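Progress report no. 3 to the Sundach Fund
Project: Pinine – robot assembly with marked parts
Reporting organization: Grerklow Workshop for Applied Handling
Date of report: March 20, 2024

1. What this report covers

In the second report we promised to hold one open day before the end of the grant period, and to describe it to you in writing. The open day took place in March in our hall at Grerklow. This report explains how we prepared it, what we showed, what the visitors told us, and how the money for this part was spent. The technical work between the second report and the open day is mentioned only where it is needed.

2. Preparation

We sent 200 invitations, mostly to small companies in the region, to two technical schools and to the families of our apprentices. 82 people registered and 60 came. We had hoped for a few more, but the weather was bad that morning and the road from the station was closed until noon.

The hall was divided in two parts. In the front part we put the posters, the coffee and a table with parts that visitors could take in their hands. In the back part was the working cell, with a line of tape on the floor that visitors were asked not to cross. The groups were kept small so that everyone could stand near enough to see the tray.

Two weeks before the open day we made a full rehearsal with our own staff. It showed that our explanation was too long. We spoke for almost the full half hour before the arm moved for the first time, and our colleagues from the office said they had lost the thread. We shortened the talk and moved most of the theory to the posters.

3. The demonstration

The task we chose is the plate task, which you know from the application. A thin plate has to be brought over a square tray with four pegs, and then lowered into its place. We chose it because it can be understood without any training, and because it is still a difficult task for us. The plate is light and it lets the light through, so it is not easy to find for a camera. For this reason the plate carries four printed markers and the tray has one on its front wall.

Each group saw the task several times. Between the runs the operator changed the position of the tray a little by hand, and the visitors could follow on a screen how the system found the new position. We had planned to let visitors move the tray themselves. After discussion with our safety adviser we gave up this idea for the public groups.
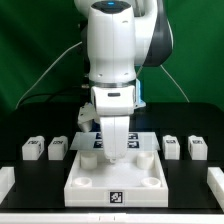

Raju, from the group of visiting companies, asked why we still depend on printed markers, when no customer would agree to stick them on every product. In his opinion the demonstration was clear, but it answered the question of a laboratory and left out the question of a factory. He would like to see the same plate without any marker next time, even if the arm needs three attempts.

We think this is a fair remark, and we heard it in other words from several people. Our answer on the day was that the markers give us a known position to compare against, so that we can measure how good the other methods are. This is true, but it was not written on any poster, and we should have said it at the beginning. The work without markers is planned in work package four. We now propose to start it earlier, as described in section 6.

4. Problems on the day

The second group had to wait while the camera was calibrated again. The sun had come through the high windows and the readings were no longer stable. We closed the blinds and continued, but this group saw fewer runs than the others. We have since ordered better blinds for the west side.

The sound was also not good. In the back part of the hall the ventilation is loud, and older visitors told us they could not follow the speaker. For the next event we will borrow a small microphone.

5. Costs

The budget for the open day was 750 euros. It was used for printing the posters, for food and drinks, and for the rent of chairs. The full amount was spent and nothing was taken from other budget lines. The receipts are in the annex. Working hours of our staff are not included, as agreed with you.

6. Next steps

We ask for your agreement to two changes. First, we would like to begin the tests without markers directly after this report and to move the long endurance test to a later date. The total cost stays the same. Second, we would like to invite the visiting companies for a smaller meeting in our hall – without posters, only the cell and a table to sit at – so that they can bring their own parts and tell us which of them are difficult to handle.

The two schools asked if their classes may come again. We have answered yes, on days when the cell is not needed for measurements.

Please send us your answer on both points before we plan the next quarter.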